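A two-handed cell doesn't need a better arm nearly as often as it needs somebody to look at the cables. I have looked after one at Plemus since June, and I think most shops budget for the wrong thing. They pay for spare fingers and leave the wrist wiring to whoever is nearby.
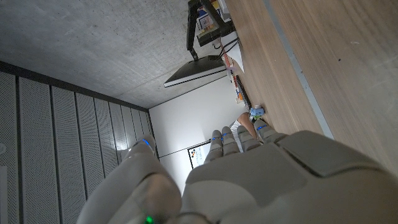
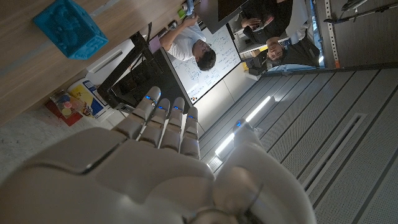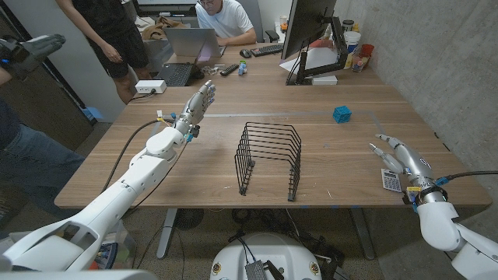

My colleague Leonora Sarmiento disagrees. She says a hand with 4 bad joints is scrap, while a bad cable is an hour's work. She is right about the hour. But we lost 6 of those hours in one week, and each time the fault log pointed at a finger motor. We swapped a good motor on the first one.

So my rule is dull. Before anyone opens a hand, check the connector at the wrist, then the strain relief, then move the arm slowly through its full reach and watch the cable – all of it. Write down the cycle count. Ours tend to go at almost 2,000, and I now replace them at 300 short of that, working or not.

It wastes some good cable. I would still put it in the maintenance plan ahead of the spare fingers, and I have asked for that on Wednesday's agenda.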